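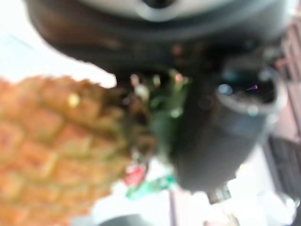 How does a pineapple grow?

Many children think that pineapples hang on a tree, like apples or coconuts. A pineapple grows close to the ground, in the middle of a plant with long, stiff leaves. The whole plant is not much taller than a kitchen bench, and the fruit sits on top of a short, strong stem.

Is it one fruit or many?

Look at the skin of a pineapple the next time you are at the greengrocer. It has a pattern like many small diamonds. Each diamond was once a flower! The flowers are purple or blue, and they open a few at a time, starting near the bottom. A plant can have more than 100 of them. After flowering, every flower makes a small juicy berry, and all the berries grow together around the stem. Scientists call this a multiple fruit. The hard part in the centre, which many people cut away, is the stem.

How long does it take?

You must be very patient. From planting to picking it is often 16 months, and it can be 19 months if the weather is cool. During this time the plant makes leaf after leaf. When it is big enough, a red or pink bud appears in the centre.
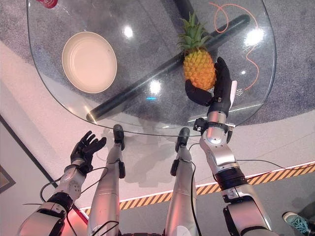

Reader Arkeo asks whether a pineapple will become sweeter if we leave it on the table for a week, as we do with bananas. It will not. A banana keeps a lot of starch inside and changes it into sugar after picking. A pineapple has almost no starch. Its sugar comes from the plant, so when it is picked the sweetness stops growing. The skin can still turn more yellow and the fruit can become softer, but the taste will not be sweeter.

Why does my tongue feel prickly?

Fresh pineapple contains something called bromelain. It is an enzyme, and its work is to break proteins into smaller pieces. Your tongue has proteins too, so after a big bowl of pineapple it may feel sore – don't worry, your body repairs it quickly. Bromelain is also the reason that jelly with fresh pineapple does not set. Heat stops the enzyme, so pineapple from a tin makes no trouble for the jelly.
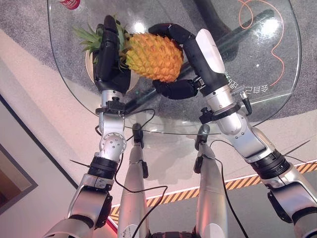 Can I grow one at home?

Yes, from the leafy top, which is called the crown. Ask an adult to help you.

Twist the crown off the fruit and pull away the lowest leaves, until you see a few centimetres of bare stem. Let it dry for some days in a shady place. Then plant it in a pot with sandy soil and put it in your sunniest spot. Give it a little water when the soil feels dry. Pineapples come from warm parts of South America and they do not like frost, so in winter the pot should come inside. New leaves will grow from the centre of the crown. The fruit may need two years or more, and it is often smaller than the ones in the shop.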